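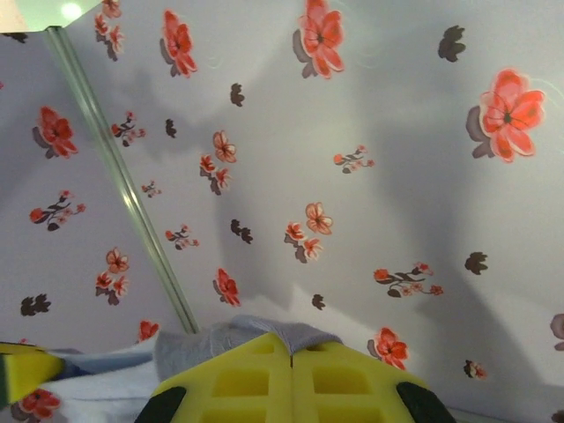
Figure 2. Floral print with coral-red and orange-red blossoms on a pale ground.

3.1 Who picks the pattern?

I went into the Katona interviews expecting people to talk about price, and they did, for a minute or so. Then they talked about their mothers. We had 866 usable survey replies by the end of July, and I read every free-text answer myself (my eyes still hurt!). The word "grandma" kept coming up next to florals, and hardly ever next to stripes.

Geetha Shetty did the first round of coding and I did the second. We disagreed on 30 answers, mostly ones where somebody called a print "busy" – is that a complaint? In Komel it often wasn't. One renter there told me a plain wall made her feel like she was waiting for the dentist.

Renters and owners split less than I'd guessed. Small blossoms on a light ground, the sort in Figure 2, got warm comments from both groups, though owners fretted more about resale. Age mattered a lot more, and I'll get to that in 3.2 with the Plendeo sales records.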